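Washing Bleached and Dyed Clothes at Home
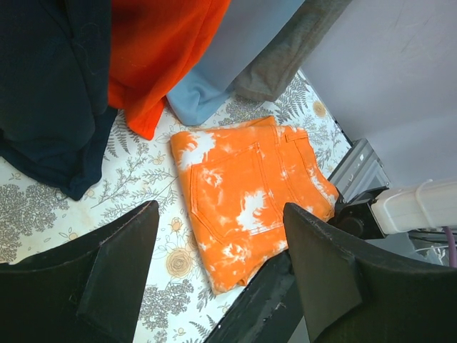 Dyed cotton loses color fastest in its first few washes, so keep new pieces apart from the rest of the laundry until the rinse water stays clear. Use cold water and half the usual detergent. Turn everything inside out and close any zippers. Denim with bleached patches, like the orange shorts with white blotches, goes in with other strong colors and never with white towels. Fold it once it is fully dry – damp dye can mark whatever it sits against.

Testing for loose dye

Wet a white cotton rag and press it on an inside seam for 2 minutes. If color comes off, wash that item by hand in a bucket. Change the water when it turns cloudy. Do not leave it soaking overnight.

Bleach spots you did not want

Rinse the spot right away under a cold tap. Bleach keeps working until it is washed out, and a slow rinse can leave a hole. A fabric marker will hide a small spot on dark cloth. For a large one, dye the whole garment again or add more spots so it looks even. Work outdoors or with the windows open, and never mix bleach with vinegar or ammonia.

Drying

Hang colored cotton in the shade. In August an afternoon of direct sun on our line was enough to fade one side of a pair of jeans. If you use a dryer, pick low heat and take things out while the seams are still a little damp, then finish them on a rack.

Get new tips by email. Enter your address to join the Trarkeo newsletter.

Contact | © 2023 Trarkeo Home Tips | Back to top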